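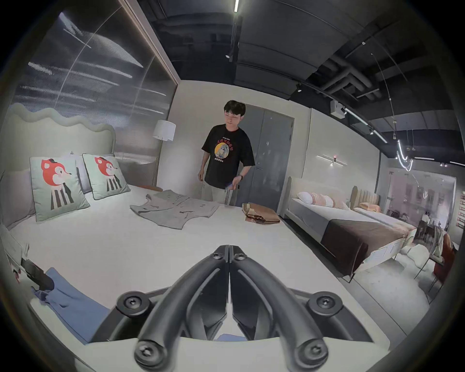 ## Gripper budget: where we stand

We have 7 hand-held grippers on order from Fitow, and the spend to date is $520 on spare screws and finger pads.
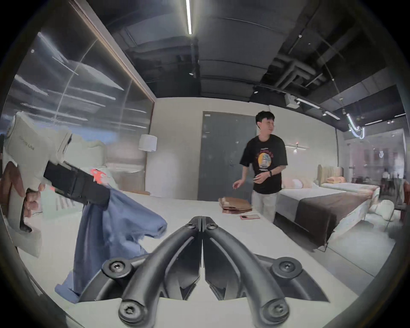 *At the bed, with paper bags and a phone on the mattress.*

Nestis quoted 173 days for delivery, too long for us. Bhuiyan quoted 111.

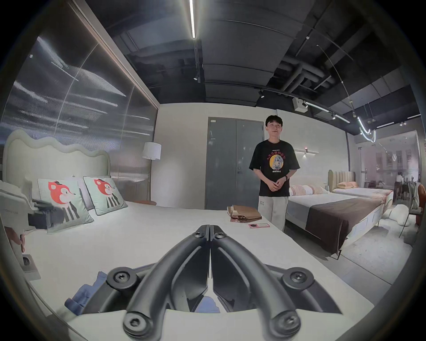 **Charoen Srithong**

My advice is to hold back part of the August money for repairs – fingers wear out first. Send requests to me by 11th August.

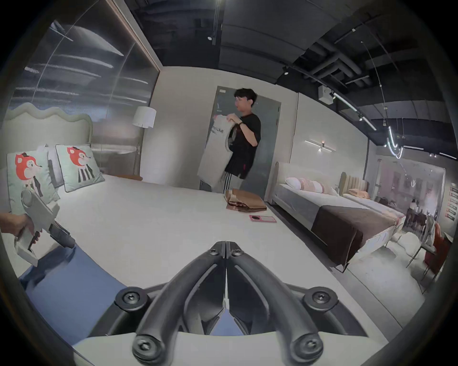 *Gray garment held up, second gripper at left.*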